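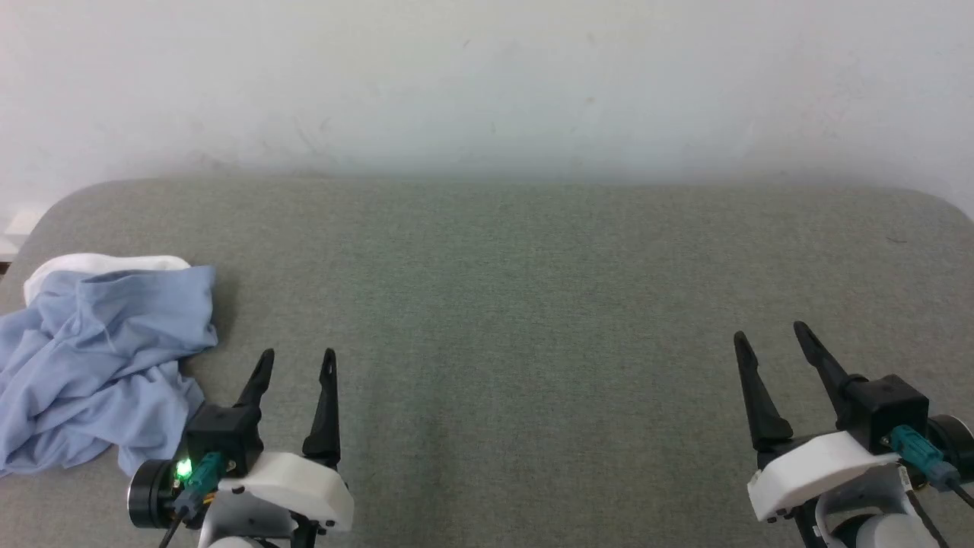

Chapter 4
Joining Metal to Glass

If you have ever leaned on a glass balcony rail and wondered what on earth was holding you up, you are already most of the way into this chapter. Glass and metal make good neighbors, but they grow and shrink at different rates as the day warms and cools, and a fabricator who forgets that will hear about it sooner or later – usually in December, and usually from an unhappy customer.

We will begin with the Stekcombe stairwell, a modest job that Widad Saliba and her shop took on some years ago. It has steel posts, 10 glass panels, and a clamp at every corner, and it is simple enough to draw on one sheet of paper (please do, and keep the sheet nearby, as we will come back to it often). From there we move on to gaskets, setting blocks, and the small gaps that must be left around each pane.

You will not need much math. You will need the table of expansion rates from Chapter 2 and a little patience with the section on drilled holes, which Walid Chamoun kindly read through twice and still calls the hard part.

4.1 Why the Gap Matters

Picture a steel frame on a sunny wall, with a pane cut to fit it exactly.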